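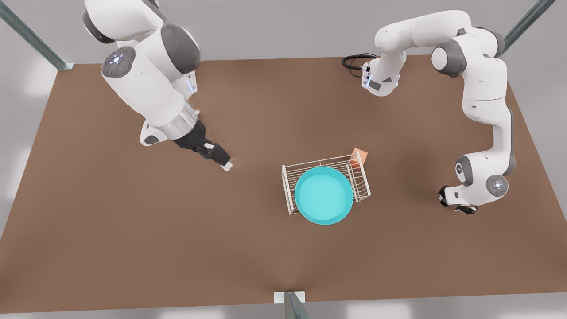 Two arms or one? Trying to lock a budget before May
Forum: Small Shop Automation > Buying and Planning

benchwarmer_778
Posted 2024-03-16

OK so I've been going back and forth on this and I need people who've spent real money to talk me out of something. We're a small outfit, commercial kitchen stuff, and I've been asked to put a number on a dish handling cell. Plates in and out of wire racks, little loose items off the table, that kind of thing. I've got the layout running in simulation with two arms on one big table and I love it, but the second arm nearly doubles the quote, and the budget has to be in by May.

Dellach quoted me the pair with grippers. Jondevgate will do a single arm now and says I can add the second later on the same table. Has anybody here gone that second route? Did you regret it?

Also, what do you all put down for cables, mounts and fingertips? My first draft had a big fat zero there (I know, I know).

rackandruin
Buy one. I say this every time somebody asks and I'll keep saying it. You're going to spend the first months getting one gripper to pick up a round plate by the rim without shoving the rack across the table. The second arm will just be parked off to the side looking expensive.

Put the money into fingertips and a way to hold the rack still. We went through three kinds of pads before one would grab a shallow plate.

lowtorque
Going to disagree with rackandruin pretty hard! We did the "add it later" thing and it cost us more. Table was the wrong depth, the posts were where the second base wanted to go, and we paid for the install crew twice. If the sim says two, at least buy the table and frame for two.

And rack holding is exactly what the other arm is good for. One steadies, one places.

rackandruin
A clamp steadies a rack too, and it costs less than lunch.

lowtorque
Sure, until you have more than one kind of rack. Then you're swapping clamps all day.

benchwarmer_778
Ha, well, we have 2 rack sizes so you're both sort of right. The plate I've been testing with hangs out over the front edge of the rack in my setup, so clearance on that side is what's eating me. Does that get any better on real hardware or am I kidding myself?

pickyplacer
Worse, in my experience. Wires bend, and none of my racks are square anymore. Leave yourself room in the program and room in the schedule.

On your other question, I had a line of $1,210 for cables, strain relief, spare pads and mounting bits, and I went over. Look at where your cable goes, by the way. If there's a coil lying on the tabletop behind the base, an elbow will find it sooner or later. Get a price on proper routing while they're still trying to win the job.

lowtorque
Yes to the cable thing. Ask Dellach if it's in the quote, ours wasn't.

quietfan
Has anyone priced leasing? Acharya leased us a pair with an option to buy and the monthly was easier to get signed than a big purchase. The catch is you're stuck with their service people, and the nearest ones to us are in Panville, so a dead joint means a long wait.

rackandruin
I'd lease one arm before I bought two, I'll give you that much.

benchwarmer_778
Hadn't thought about leasing at all, thanks. Right now I'm leaning toward table and frame sized for two, one arm bought, second one as its own line so it can get cut without killing the rest. Calling Jondevgate to see if they'll hold the price on the second one in writing. Will post what they say.

pickyplacer
Get the install for the second arm in writing too, with the price of the visit.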